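The Paper Cupboard, Before and During

Gallery 3 of the Birnasholm move. Posted 3/13/22

For those just joining, we are emptying the downstairs office at Birnasholm so that it can become a dining room again, a thing it last was under the previous owners, who had a table and presumably friends. Gallery 1 was the desk. Gallery 2 was the other desk. We have now reached the paper, and I would advise anyone with a weak stomach for filing to skip ahead to the garden pages, where there are at least some nice hellebores.

The rule of the house has always been that anything with a logo on it must be kept. This is how a family of moderate means ends up with 1,203 sheets of correspondence about a boiler. I know the figure because I fed them through the scanner and it kept a tally, rather smugly, in the corner of the screen.

The binders

Ring binders were bought in a fit of optimism one September, when Plostau Stationers had a closing-down sale that went on for two years. We liked the ones with a finger hole in the spine, which makes you feel like a person with an archive. They also have a clear window for a label. You slide in a bit of card, you write on it in your best hand, and after a few summers it fades to the point where every binder is called the same thing.

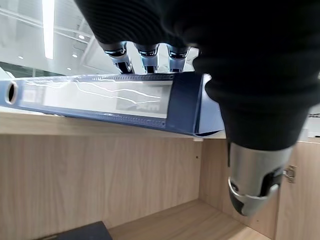 Blue was meant to be for the house: deeds, drains, roof, the long quarrel over the hedge. Green was for cars and red was for tax. The system held until we ran out of red, at which point tax moved in with the drains, and they have been very happy together. If you ever need to know what we paid for a gutter, look under self-assessment.

My advice on labels, for what it's worth, is pencil. Ink goes, felt tip goes faster, and the little printed ones come out so small that you have to take the binder to the window anyway. Pencil looks feeble on the first day and exactly as feeble ten years on.

The cupboard

A word in favour of wooden cupboards. Ours came from a school clearance and took 3 of us to get through the door, with language. It has swallowed everything we ever put in it. The trouble is that a deep cupboard invites a second row behind the first, and the second row is where paper goes to be forgotten. Behind the car insurance I found the manual for a Tokari bread maker that left this house before the children did. I read it from cover to cover. It was a good machine and we didn't deserve it.

Top edges are useful too, I've found. A binder can sit up there while you decide about it, and some of them needed a good deal of deciding.

What stays and what goes

Staying: the deeds, the last few years of tax, anything with a stamp on it that looks as if it cost somebody money. Also one folder of school reports, which will be produced at weddings.

Going: bank statements from banks that no longer exist, guarantees for kettles, and the Grgić correspondence, 400 pages about a conservatory that was never built. I kept the drawing. It would have been a lovely conservatory, and by now it would have leaked.

The empty binders are free to anyone who will collect. Most of the rings still meet. Those that don't can be squeezed shut with pliers, though they remember it and get their own back on your thumb.

Gallery 4 will be the drawer with the batteries in it.

Back to all galleries | Garden pages | Write to us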